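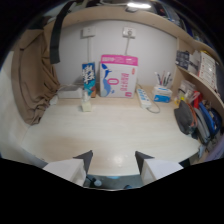

Boxes on the desk, under the ceiling light.

WANTED: PEOPLE WITH OPINIONS ABOUT THE OLD SCHOOL SITE

The Brirkdale Residents' Group is looking for 5 people to sit on a planning panel, starting in August. The subject is the old elementary school on Poojary Road, which closed, was going to be apartments, then a parking lot, then apartments with a parking lot, and is currently a fence.

The owner, Skunotley Homes, now wants to put up housing and a small clinic. We got 1692 comments on the last plan. A fair number were about geese. We would like this round to go a little better, and that's where you come in.

What you'd do

Meet every other Tuesday at 7 p.m. in the upstairs room at the library. Read the drafts before the meeting, including the traffic part, which is long and has never made anyone happy. Go on one walk around the site in sensible shoes. Help write a plain summary that your neighbors might read to the end.

The panel runs for 3 months. It has no power to approve or block anything. The town council votes, and it may well thank us warmly and do something else.

Who can apply

Anyone 18 or over who lives in Brirkdale or on the Atulska side of the creek. Renters are very welcome - last time we had one, and she was outvoted on everything. You don't need to know a thing about zoning. If you own land next to the site or work for the builder, please come to the public meetings instead.

What you get

Coffee, a parking pass, and $1000 for the full term, paid at the end to people who are still there. We can help with child care costs if you ask before the first meeting.

How to apply

Send us one page saying where you live, how long you've been there, and one thing you've changed your mind about. Leave it at the library front desk in an envelope marked for Bello Balogun, who is running the panel and will call you back in the evening. Petitions and drawings of your preferred roundabout can stay at home for now.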